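Re: [Tillusstead swap list] Wicker trays and what goes in them

> Has anyone still got one of those divided wicker trays from the October swap?
> Mine's gone to my sister and I'm lost without it. Sauces all over the cupboard again!

Yes, I kept one back (the honey-brown sort, one long compartment and the short ones beside it) and it's doing the condiments now. I've only got as far as the bottle with the red label, and the jars are still queuing up next to it.

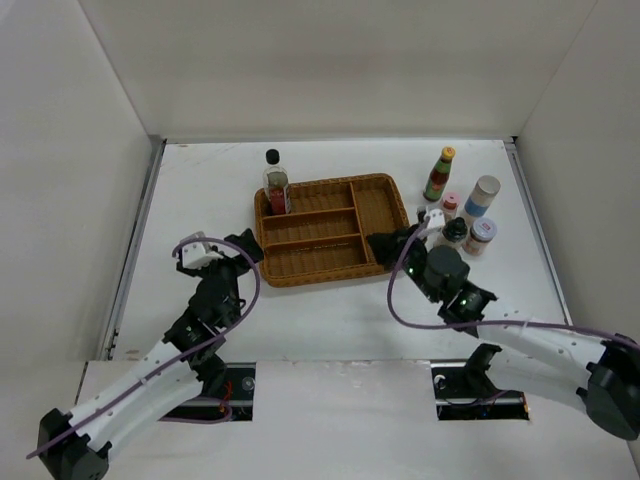
1. Tall bottles go in the back, or you'll knock them reaching over.

2. Squat jars in the long side, lids up. I might put the pink-lidded one in there too, haven't decided!

There's a spare if you want it, any evening after six.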